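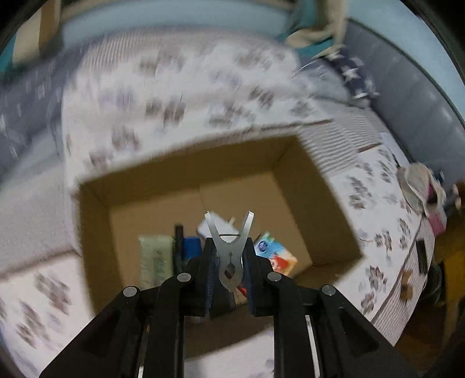 The odds and ends box, day two

Monday, March 10, 2025

Quick one tonight, I have 40 minutes before I need to be asleep and the bed is still covered in stuff. Box included. So I type or I tidy, and I'm typing.

For anyone who missed the last post: I'm sorting every small thing in the apartment before the move. The big things are easy. Couch, goes. Desk, goes. Bookcase, goes to Bimla, who has wanted it since I bought it. It's the little stuff that eats the evenings. The stuff with no drawer of its own. It all gets a cardboard box, no lid, flaps folded down flat so I can see in, and the box goes on the bed because the floor is full.

Yes it's the paw print bedding. No I don't have a cat anymore. It's soft and I like it.

The metal clips

I own so many clips. The springy metal ones like little clothespins, with the coil at the top and the cut-out part in the body. I got them from Jundesard years ago when I was convinced I was going to hang photos on a wire across the living room wall. I hung maybe one row. The wire sagged, the photos curled, I took it down before company came. The clips have been with me ever since and I keep finding them. Coat pockets. The tin with the tea in it. One holding a bag of rice shut and doing a great job.

Bimla Agarwal says to keep them all, she uses hers for seed packets and for keeping her place in cookbooks. Romain says throw them out, they're clips. Romain Lefèvre owns 3 forks so I don't take advice from him on this.

Decision: keeping them. They go in the box with the pens and the small packages and get labeled DESK. They weigh nothing. Moving on.

Pens and markers

Tested all of them on the back of an envelope. If it skipped twice it went in the trash. Kept the black ones mostly, I never use the colors and I don't know why I keep buying colors. Stood them up in the box instead of laying them flat, so they don't roll under everything else and vanish till September like last time.

Last time being the Kaster Street move, when I packed the tape inside a box and then taped that box shut. With the last of the other tape. I'm still mad.

How I'm doing the small boxes now

Tallest things go in first, standing, up against the walls. Soft packages next to hard things so nothing rattles. Clips and other bits last, dropped in the gaps. Don't fill to the top, you'll want a layer of dish towels in there. Then write on the side AND the top. I only wrote on the top last time and of course they got stacked.

Don't buy boxes if you can help it. Mine are from the grocery store and from work, plain brown, a bit dented, fine. I did look at the Tandov plastic crates, which are nice, and then I looked at the price and closed the tab. You can rent them, someone told me in the comments. Too late for me but pass it on.

One more thing, do it on the bed. I know people say dining table. But if it's on the bed you have to finish before you can sleep. Works on me anyway, most nights. Last night I just pushed it all to one side and slept in a strip along the wall like a bookmark.

What's left

Bathroom cabinet. The drawer under the oven, which I'm scared of. Cables, all of them, there's a bag. The batteries too, and I need to find out where those get dropped off becuase the place by the library stopped taking them.

Also the craft shelf. There's a pack in there that says 500 paper stars and I have used none of them. If you live near me and have a kid who likes stars, email me, they're yours. Same goes for the yarn. The green yarn is spoken for.

Lý is coming by Thursday with the van for a first load, just books and the winter coats, so I have to get the hallway clear by then. You can't get to the hall closet at the moment without moving the bike, and you can't move the bike without opening the front door. Fun system!

Comments are open, I read them on the bus. If you've got a good trick for lampshades I want it, I have two and no box thats the right shape.

OK. Clips in, pens in, dish towel on top, box on the dresser. Bed.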